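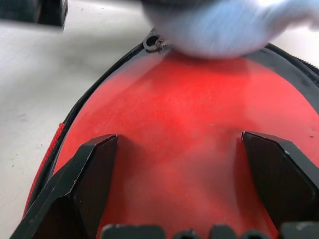 Zip case

A zip case is a small case that opens and shuts with a zip running round its rim, usually with a soft lining inside. I've owned 8 of them, so forgive me if I go on a bit! Most people keep earphones, chargers or glasses in theirs (mine are mostly full of sewing bits).

Linings

Fuzzy, velvety linings feel lovely but they do hang on to dust, and red shows up every pale fleck. I go over mine with sticky tape.

Zips

Olga Navarrete swears by rubbing a pencil along a stiff zip, and I've done it ever since.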